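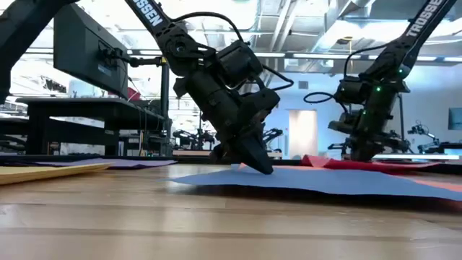 Records and Filing Forum: Paper Folders and Color Coding
Thread: Should member offices keep colored folders after the retention change?

whitelaw_records
Posted 7/1/24
The Whitelaw office has been asked to comment on the proposal to replace colored folders with plain manila and a printed label. We hold 709 active files. At present purple is used for personnel, yellow for leases and green for correspondence. The proposal states that color is "a courtesy to the reader and carries no legal weight." We would welcome the views of other offices before our reply is submitted.

menach_archive
Menach supports the proposal. Colored stock fades on open shelving, and after 16 years our blue and purple folders can no longer be told apart at the end of a shelf. A label with a file number remains readable. Staff are also trained faster when there is one rule to learn.

S. Chantharasri
I must disagree with the previous poster. Fading is a storage matter and should be dealt with as such. In closed cabinets our purple folders from the first series are still in good order. A misfiled purple folder in a drawer of yellow ones is noticed at once – a misfiled label is noticed when somebody needs the file.

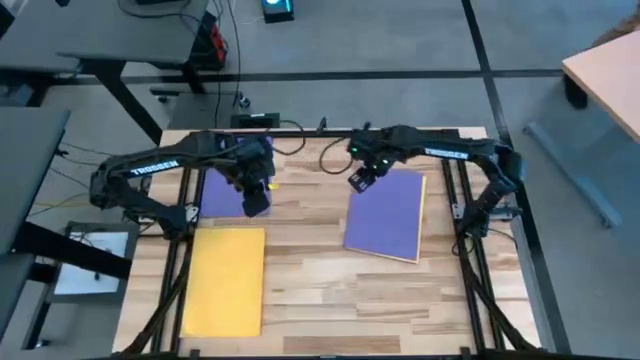
Purple folder on the worktable.

menach_archive
With respect, few member offices can afford closed cabinets for everything. Our last order was for 200 folders, and the colored ones cost 40 percent more than manila. That difference should be stated in any reply.

vulley_office
Vulley adopted a middle course in May. All folders are plain, and a colored strip is placed on the tab. Strips may be replaced when they fade, and the folder itself stays in use. The drawback is that strips from our first supplier, Lestetti, did not hold well on recycled card.

S. Chantharasri
Strips are acceptable for short-term files. I would not recommend them for personnel records, where adhesive should be kept away from the papers. My name may be attached to that objection: Sakda Chantharasri.

whitelaw_records
Thank you all. Could Vulley please confirm whether the strips are applied to the front of the tab only, or folded over it?

vulley_office
Folded over, with the file number written on both sides. Front-only strips lifted at the corners.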